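Why Sidewalks Have Lines in Them
Ground Under Your Feet, Part 6
By Juwita Ismail

Look down the next time you walk to school. If the sidewalk is made of concrete, you will see lines running across it. You may have a game about not stepping on them. The lines were put there by the people who built the sidewalk, and they have a job to do.

What is concrete?

Concrete is a mix of cement, water, sand, and small stones. Cement is a gray powder. When it gets wet, it starts to change, and it sticks the sand and stones together. After a few hours the mix is too stiff to stir. After a few days it is hard enough to walk on, and it keeps getting harder for weeks.

Many people say that concrete "dries." The word builders use is "cures." Drying means water goes away into the air. Curing means the water joins up with the cement and becomes part of the solid. This is why workers sometimes spray water on new concrete or cover it with a plastic sheet. They want to keep the water in.

Why does it crack?

Concrete gets a little smaller as it cures. It also changes size with the weather. On a hot afternoon it grows a tiny bit, and on a cold night it shrinks. You can't see this happen, but a long path has a lot of concrete in it, and all those tiny changes add up.

Concrete is very strong when you press on it and much weaker when you pull on it. When a long piece shrinks, it pulls on itself. If there are no lines, it cracks wherever it likes, and the cracks are crooked.

So builders choose where the cracks will go. They divide the path into slabs, with a joint between each slab and the next. A joint can be a groove cut partway down, or it can be a gap that goes all the way through. Inside a groove the concrete is thinner, so if it has to crack, it will usually crack there, at the bottom, where it does no harm. 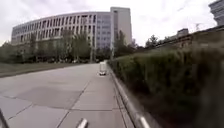 Dirt and shade make joints look darker than the slabs beside them. Some joints are filled with a rubbery material that squashes when the slabs grow and stretches when they shrink. It also keeps out water. Water in a joint can be a problem in winter, because ice takes up more room than water does and pushes on the sides.

Why isn't it all the same color?

Concrete often has patches. Wet concrete is darker than dry concrete. A slab that was replaced may not match the old ones, even if the workers used the same kind of cement. Leaves can leave brown stains, and oil from cars leaves black ones. You can't always tell which it is just by looking. If you want to find out, go back after a few sunny days and see if the dark part is still there.

Who uses a paved space?

A path only has to fit the people going along it. A plaza is a wide, open paved area, often near big buildings, and it has to work for people going in every direction. Some walk, some ride, and some stop to park a bike. The ground has to be flat enough for wheels and rough enough that shoes don't slip.

Ezequiel Varela has been laying concrete for 23 years. I asked him how he keeps it from being slippery. "We pull a wide broom over it before it gets hard," he told me. "It leaves little scratches. Your shoes grab on to those." He said a plaza also needs a slope so small that you don't notice it. The slope lets rain run off to a drain.

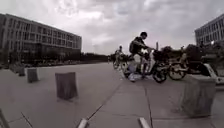

Try it: make your own joint

You will need modeling clay, a ruler, and a plastic knife. Ask a grown-up before you start, and cover the table.

1. Roll out two flat strips of clay. Make them the same size and as thick as your finger.
2. Leave the first strip plain.
3. Press the knife across the middle of the second strip. Go halfway down and stop.
4. Leave both strips in a dry place for 5 days.
5. Hold each strip by its ends and bend it slowly until it breaks.

Look at the broken edges. Where did the plain strip break? Where did the one with the groove break? Draw both strips in your notebook and measure the pieces with your ruler.

Words to know

Cure: to harden by joining with water
Joint: a line or gap between two slabs
Plaza: a wide, open paved area
Slab: a flat, thick piece of concrete or stone

Next in this series: Where Does the Rain Go?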